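Gumamell Tabletop Objects: README

Maintained by Rory Kinnear. Object list and surface notes by Wendell Haverford.

Contents

1. Scope
2. Folder layout
3. Objects
4. Surfaces
5. Arrangements
6. Annotation fields
7. Known problems
8. Changes
9. Use and credit

Scope

Gumamell is a set of 400 still pictures of household objects on a table. It covers drinkware, open containers and small kitchen items, alone and in pairs. It was put together for work on object pose, container openings and relative placement. It does not cover food, liquids, glassware or anything with a lid.

The set replaces the two Bravcombe drafts, which used a different category list and should not be mixed with this one. File names in the drafts overlap with file names here. Delete the drafts before unpacking.

Folder layout

The archive unpacks to one top folder with these entries:

stills/ one file per picture, numbered from 0001
labels/ one text file per picture, same number as the still
objects.csv one row per object, with category and size class
surfaces.csv one row per table covering
splits/ plain lists for train, check and test
CHANGES.txt full change history

Numbers in stills/ follow the order in which arrangements were entered in the log. They do not group by object. Use objects.csv to find every picture in which a given object occurs.

The splits are made by arrangement. Two pictures of the same arrangement are never in different splits. The same object can occur in more than one split, so the test list does not measure performance on unseen objects. A list that holds out whole objects is in splits/by_object.txt.

Objects

Objects fall into 7 categories: mug, bowl, box, tray, utensil, cloth, other. Each object has one category and one size class (small, medium, large). Size class is set by the longest outside edge and is independent of category. A large mug and a small box can have the same size class.

Notes by category:

Mug. Any handled cup. Printed or drawn marks on the outside wall are listed in the "mark" column as a short phrase. Handle color is listed separately from body color, as the two differ on several objects.

Bowl. No handle. Stacked bowls are entered as one object if the inner bowl is more than half hidden.

Box. Rigid, straight walls, open top. Slots, seams and rims are noted in the "wall" column. Material is left blank unless it was known when the object was entered. Do not infer it from color.

Tray. Rigid, open top, walls lower than the shorter side of the base.

Utensil, cloth, other. See the comment column in objects.csv.

Surfaces

The table coverings are named by color and finish, such as "reddish-brown, matte." Creases and shading bands are left in. Coverings were not pressed or stretched flat, and a crease that runs under an object is normal. Methods that subtract a plain background will pick up the darker bands as false edges. The surface entry gives a crease level from 0 to 3.

Arrangements

Each arrangement is described by three codes: spacing (touching, near, apart), facing (square, turned) and rest (upright, side, tilted, inverted). Spacing applies to the pair. Facing and rest are given per object.

"Turned" means that the long or straight sides of the object do not run parallel to the near edge of the table. For round objects, facing is taken from the handle. Round objects without a handle have no facing code.

"Side" and "tilted" are hard to tell apart from one view. Where the annotators could not agree, the code is "side/tilted" and both values should be accepted as correct.

A mug and box arrangement uses these codes as follows. The silver-gray box is "turned," upright, with a raised rim around the opening and a slot or seam across one wall. The white mug is "side/tilted," with a dark handle and the mark "smiley face, drawn." Spacing is "apart." The covering is the reddish-brown one.

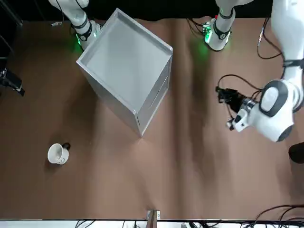

Annotation fields

Each file in labels/ has one block per object, in this order:

id: matches objects.csv
outline: closed polygon around the visible part
opening: closed polygon around the visible part of the rim, if any
interior: yes if any inside surface can be seen, otherwise no
rest: code from the list above
facing: code, or blank
shadow: none, faint, clear
hidden: share of the object covered by something else, in steps of one quarter

Outlines include handles. The gap between a handle and the body is cut out where it can be seen and filled where it cannot. Shadows are never part of an outline.

Openings are drawn along the inner edge of the rim. For a box with a raised rim, the rim itself belongs to the outline only.

Known problems

Label 1929 in objects.csv is out of sequence. It came over from the Gillies inventory and was kept so that older scripts would still find it.

Light gray interiors reflect light from overhead, and on some containers the floor and the far wall run together. Interior is still "yes" in these cases. Opening polygons on these objects are less exact than on the others.

Faint shadows are under-reported in the first part of the set. The "faint" value was added in March, and earlier labels were only partly checked again.

Cloth outlines vary between annotators. Do not use them to rank methods.

Changes

Current: by_object.txt added. Mark column filled in for all mugs.
Previous: "side/tilted" added. Spacing codes cut from five to three.
First: initial copy passed to Rilleo for label review.

Use and credit

Free for research and teaching. Credit as "Gumamell Tabletop Objects, Haverford and Kinnear." Send label corrections to Rory Kinnear with the still number, the object id and the field name.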